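Star Ratings and the Empty Middle of the Hotel Market

A star rating measures equipment. The inspector checks for a lift, a night desk, a minimum room size and a hair dryer. Whether a guest can sleep is outside the form. I managed the front desk at the Prendergast for four years, and in that time our three stars were reviewed once, over a missing luggage rack.

The cost of this falls on small houses. A property with 13 rooms must staff a desk overnight to keep its third star, although arrivals after 11 p.m. are rare. The wage is recovered through the room rate. The guest pays for a service used by almost no one in the building.

Roswitha Zaugg, who ran the Plisura before me, argued that the desk reassures people. I accept that for a hotel with 900 beds. In a small house, a phone number on the door and a key safe do the same job.
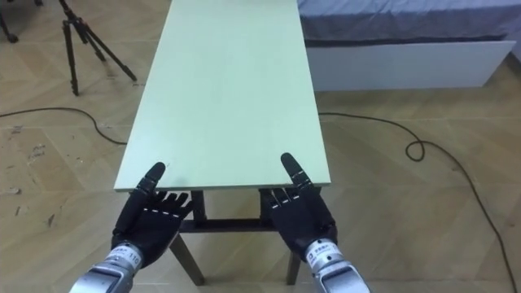
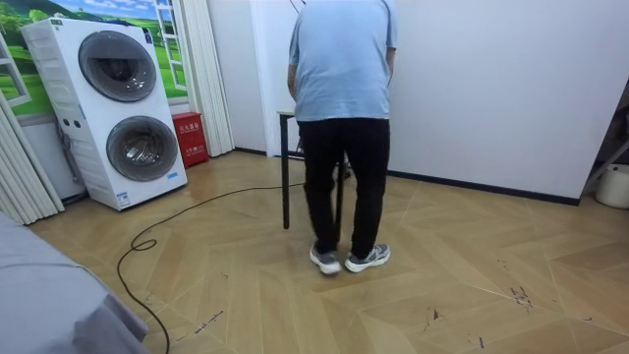
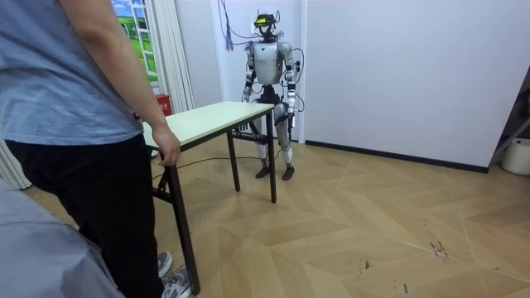 What should be rated instead

Noise should come first. A reading taken in the room at 2 a.m. with the window closed is cheap and can be repeated. Mattress age should be second, printed on the booking page next to the price. The third item is the refund rule, stated in one sentence.

Mikkel Toft has objected that owners would pick their quietest room for the test. They would, if allowed to. The inspector should draw the room number by lot on arrival.

Existing stars could stay for large hotels, where equipment does vary and guests use it. Below 66 beds I would drop them and publish the readings alone.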